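Open day at Trundlow

Posted 13th May

I drove out to the Trundlow open day with two questions written on the back of my parking receipt: what timestep do they run, and what do they do about friction. I got a full answer to the first and most of one to the second, so I'd call that a reasonable morning.

Trundlow occupies the rear half of the old Sterkine building. The front half is still a tile showroom. Sign-in was at a folding table, tour groups were capped at 11, and ours was led by Kuldeep Semwal, who works on the simulation side and clearly would have preferred to skip the hardware hall. I would have too, but it was on the route.

The hardware hall has two bimanual stations and a test rig for finger actuators. The rig cycles one finger joint against a spring and logs motor current. They had a plot taped to the guard showing current creeping upward over the life of a tendon, and the replacement threshold drawn on in marker. The tendons are a braided line from De Haan. I asked whether they pre-stretch them before fitting. They do, overnight with a hanging weight, and they re-zero the joint after the first 500 cycles. Our own group skips the second step, which may explain a drift I have been blaming on the encoder since September.

Upstairs is where the simulation people sit. The tool is called Cludico and it is a scene generator bolted onto a physics engine. You give it a room type, a set of assets and a task, and it gives you back a populated scene with randomised poses, materials and lighting. The kitchen library is at 3,038 assets as of this week. Most of those are mugs, bowls and produce. The rest are appliances and storage, and those take far longer to prepare as every moving part needs a joint, limits and some damping that somebody has to pick.

Notes on the physics, for anyone who cares:

The solver runs at 500 Hz with the hand controller at a lower rate on top. Semwal said they tried doubling it and the improvement in grasp stability didn't cover the cost in throughput.

Collision geometry is convex decomposition for nearly everything. Bowls are the exception. A bowl made of convex pieces tends to get a lumpy rim, and fingers catch on the joins, so those are done by hand with a ring of thin wedges.

Friction is randomised per object per episode. The range is wide and was chosen by eye. I appreciated the candour. They have a plan to measure real pairs on a tilting plate, and the plate has been built, but the list of pairs hasn't been agreed.

Scenes are settled before an episode starts. Objects are dropped from a small height and the engine runs until velocities fall below a threshold, or until it gives up and the scene gets thrown out. The discard rate is about 80 in every thousand. Most rejects are interpenetration at spawn, usually something round placed against something with a handle.

The demonstration itself was a teleoperated session. One of their operators wore the glove and a headset and worked through a few kitchen tasks while the rest of us watched on a wall monitor. Latency looked fine from the back of the room. The retargeting from glove to robot hand is plain fingertip matching with an extra weight on the thumb, and the thumb is still the weak spot. Opposition comes out late, and you can see the operator learning to compensate by opening wide early.

I asked if they filter that compensation out of the training data. They don't. I think they should at least tag it.

Coffee was from an urn. Parking is free if you get the receipt stamped at the tile showroom.
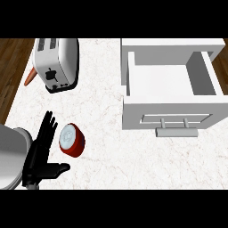

Reset poses were the thing I most wanted to argue about, and we ran out of time. My view is that a settled scene is often too tidy, and a policy trained on it will expect every object to be upright and clear of its neighbours. Cludico does better at this than I had assumed. In the kitchen render I brought back, the red bowl is tipped over toward the viewer right beside the fingers, and a carrot is half hidden behind the toaster, so both of the usual assumptions are already broken. What I'd still like to know is how often a tilt like that survives the settling filter, and whether the wedge-ring bowls come to rest at the same angles as real ones. Semwal has offered to send the pose histograms. I'll put them in a separate post along with our own numbers, once I have re-zeroed those finger joints.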